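Jeanine Willems left me the sofa, the curtains and a plant I was under strict orders not to talk to. I'd have preferred the money, but I do love a floral! So I moved in on a Tuesday in October and sat down with my cuppa, minding the carved bits with my head.

"Feet," said the sofa.

I took them off the coffee table – you would too.

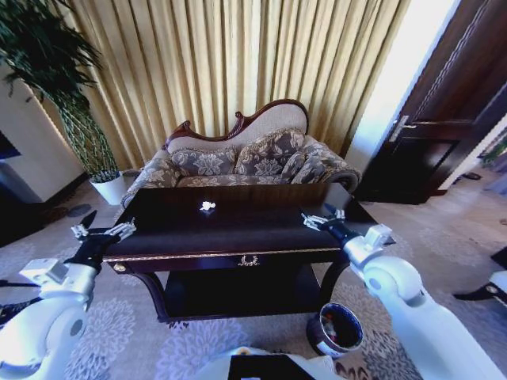
"Jeanine always used the drawer," it went on, a bit kinder now. So I leaned over and gave the brass handle a pull, and somebody inside pulled back.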